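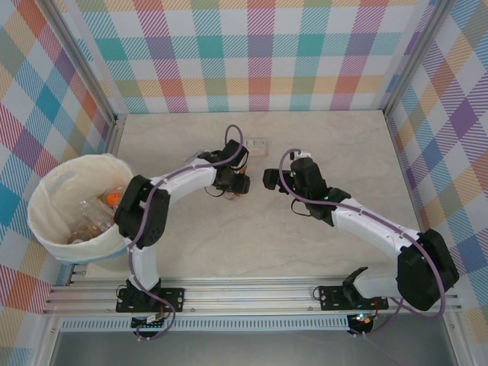

The smallest piece of furniture in most homes is the trash can, and it gets the least thought. People will spend a Sunday comparing couches and then buy whatever bin is nearest the checkout. I think that is backward. You sit on the couch in the evening, but you go to the bin all day long, and if it is wrong you pay for it in small ways every time. My preference is a plain round bin with no lid, lined with a white bag, the rim of the bag folded down over the edge. You can look into it from above and see what is in there, and in this case what is in there is a clear plastic bottle lying at an angle with an amber-brown one lower down beside it. Two bottles and a bit of something orange. I could tell you at a glance that somebody should think about whether those belong there.

That is my argument for the open bin, and I know it is not a popular one. Most kitchen stores now give the front of the aisle to bins with pedals, soft-closing lids, inner buckets and sensors. When we moved to Grolton the apartment came with one of these. It was tall and narrow and you stepped on a bar to open it. For the first month I thought it was a fine thing. By November I had stopped sorting almost entirely. Bottles went in with coffee grounds, and I did not notice until I pulled the bag out and heard them knock together.

A lid hides the contents, and hiding the contents is what it is sold for. I understand why. Trash does not look good and people have guests. But when you can't see what you have thrown away, you stop making decisions about it. The bin becomes a slot. You feed things into it and the lid comes down. With the open kind, a bottle sitting on top keeps bothering you until you reach in and move it to the recycling, and if you don't move it, the next person might.

My household has two other people in it and we have never once agreed on a written rule about garbage. We tried a chart on the refrigerator when we lived in Pollberg. It had a column for glass, a column for plastic, a column for paper, and a column headed "other," which ended up with nearly everything in it. The chart came down when we painted. What changed our habits later was switching to a bin we could see into and putting a second one right next to it for bottles. I don't think anybody discussed it. The bottles were sitting in plain view in the wrong place, and the right place was an arm's length away.

Distance matters more than people admit. In the Pollberg kitchen the recycling was out on the back landing, 17 steps away with a door in the middle. I know because I counted them once in a bad mood. Nobody walks that far with one empty bottle. They stand it on the counter and mean to take it later, and by the end of the week there is a row of them along the backsplash, and then company is coming and the whole row goes in the trash.

The folded rim is the other thing I want to defend. Some people dislike seeing the bag. They buy bins with a ring that clamps over the top and tucks the plastic out of sight, and I have owned one of those too. The ring gets dirty on the underside, where you don't clean it. It also pops off when you throw something in too hard. A bag turned down over the outside does the same job with no parts. It should come down the outside far enough to hold, a good hand's width if the bag allows it. If it slides in anyway, the bag is too small for the bin, and you should buy the next size up instead of fighting with it. For years I bought bags by price, a box of 200 from Jaiswal, the discount place out by the highway, and they were a little short for our bin. Every few days one would drop in under the weight of a melon rind and I would be fishing for the edge with two fingers. It took me a foolishly long time to spend a little more.

I will be fair to the other side. There are homes where an open bin does not work. If you have a dog with any ambition, you need a lid. If you have a toddler who is learning to stand, you may need a lid and a cabinet door and a latch on the cabinet door. Raw meat wrappers should not sit uncovered in July, and ours go in a knotted bag of their own and straight outside. In a bathroom I can see the case for a cover. My sister-in-law has a covered bin in every room of her house, all matching, and her house smells fine and she recycles more than I do. So I can't claim the open bin makes anyone a better person. It made our kitchen easier to run.

What I object to is the idea that the more complicated bin is the more serious one. Sesus, the home goods store where we bought our current one, had a floor model with a motor in the lid. You waved your hand and it opened. It took batteries. I stood there while a man waved at it with an orange peel and it did not open, and then it opened after he had turned away. I'm sure it works well on most days. I still don't want to replace batteries in order to throw out an orange peel.

The round shape is a smaller point, but I'll make it. Square bins fit better against a wall and hold a bit more for the space they take. They also have corners, and corners are where the coffee grounds and the sticky drips collect if a bag leaks. A round one you can rinse in the tub and wipe with one turn of a rag. It has no front either, so it can be picked up and set down near whatever job is going on. When I clean out the medicine cabinet or the junk drawer, the bin comes with me and stands beside the work, within reach of my left hand. I get through a drawer much faster that way than by making a pile on the table and carrying the pile somewhere afterward.

And it does have to be emptied before it is full. I would say three quarters. Past that the folded edge starts to pull in, things get pressed down to make room, and you lose the one real advantage, since all you can see is the top layer. We used to press ours down with a cereal box, back in 2000, in the first apartment, where the bags were paid for by the piece. I still catch myself doing it. Take it out a day early, wipe the inside, and put in the new bag with the edge pulled well down.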